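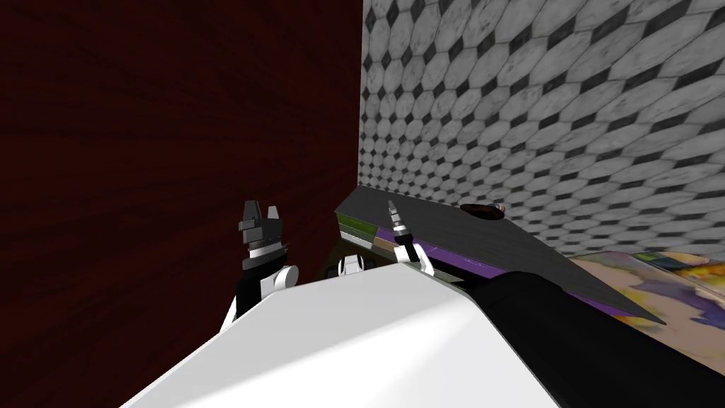 PROGRESS REPORTS / GRIPPER COMPARISON

Second report to the Panganiban Fund, February
Prepared by Hanna Pavliuk, with corrections by Magdy Bouzid, most of them fair

We promised you a verdict on two grippers by now. We have a verdict on one and a half.

The plan, as funded, was to run the Juvetti parallel gripper and the Zonine slim gripper through the same set of pick tasks in simulation before spending your money on hardware. We have completed 1,247 simulated picks. A fair share of the early ones were picks only in the sense that the arm went somewhere and came back. Decha Ratanaporn has since fixed the contact settings, and objects no longer leave the workspace at the speed of a golf ball.

The Zonine is ahead on small, low objects. It gets its fingers down beside them without bumping whatever they are resting on. It is also fussier about approach angle, and once it is 15 degrees off it tends to push the object along in front of it like a dog with a bowl. The Juvetti is slower to set up and harder to upset. Magdy would like it recorded that he predicted this in the proposal. He did, on page 3, along with several things that did not happen.

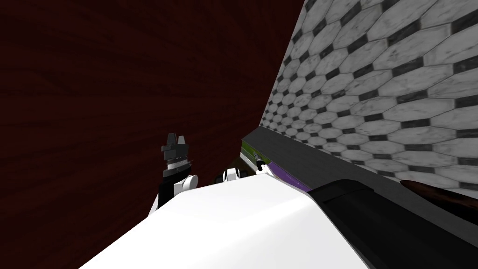 Camera placement has taken up more of the period than we budgeted for. The policy can only use what the camera gives it, and for long stretches we were giving it a close study of our own robot. With the big white arm link spread across the bottom of the view and a black shape filling the lower right corner, very little is left over for the work, and a brown object out at the right edge is only partly in view. Nestor Dela Peña is now testing a higher mount and a wider lens. The higher mount looks better so far. The wider lens makes everything look far away, including the deadline.

Controller work is on schedule, a phrase we have been saving. The Diser controller now drives both arms from one clock, and the lag between them is down to 20 milliseconds. Jocelyn Aquino is writing up the settings so that the next person need not find them by suffering.

Spending is under plan, mainly because the hardware order has not gone out. We ask to move the unspent equipment money into the next period. The order will follow once the camera mount is settled and the Juvetti runs have been repeated with the new contact settings.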